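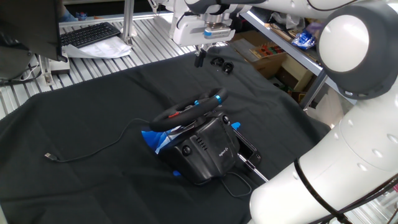

*Logitech wheel and base on the bench at Fladis, with gripper above.*

**Fladis puts two grippers head to head on awkward, cabled parts**

For release Thursday

Fladis has started bench trials of two grippers, the Drovora and the Koltenis, at its Hendricks Street shop. Same arm, same controller, same table. Only the fingers change.

Test parts are everyday stuff with cables and odd shapes. A gaming steering wheel is one of them. Each gripper gets 900 picks, split over 4 operators.

"Boxes are easy, we've done boxes since 2018," said Shona Ogilvie, who runs the trials. "A round rim with a cord hanging off it is a diffrent job. Fingers that do fine on a carton can slide right off."

Logged for every pick: grip force, slips, time to release. Cable snags get there own column. Camera placement to be compared in a second round, fixed mount against wrist mount, once the gripper numbers are in.

Results in August. Full tables, misses included, free to anyone who asks.

Bench visits by appointment, mornings only. No visits during finger changes.

Press contact: Petronella Zwane, Fladis front office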